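Folding and Storing Printed Fleece and Knit Tops

Print this page | E-mail this page

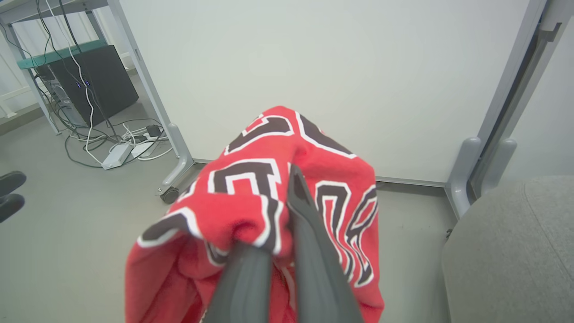
By Nurhan Gündoğdu, Covmont Clothing Exchange
Updated December

Tops with large block lettering, such as the red one shown, should be smoothed and folded before they are shelved. A garment left bunched takes creases across the print.

1. Lay the top face down on a clean table. Smooth the fabric outward from the center with flat hands.
2. Fold each side toward the middle of the back. Where possible, place the fold beside a letter instead of through it.
3. Lay the sleeves straight down over the folded sides.
4. Bring the hem up to the collar in 2 even folds and turn the top over.
5. Stack no more than 9 tops to a shelf. Heavier knits go at the bottom.

Do not iron directly on lettering. Turn the garment inside out and use a low setting if the care label permits. Folded items are accepted at the Ulletti Street desk until noon on Friday.

Comments (3)

pliltitz_mom: Does this work for hoodies?

Covmont Clothing Exchange: Yes. Fold the hood down over the back before step 4.

R. Voicu: Tissue paper between the prints helps too. Mine used to stick together in summer.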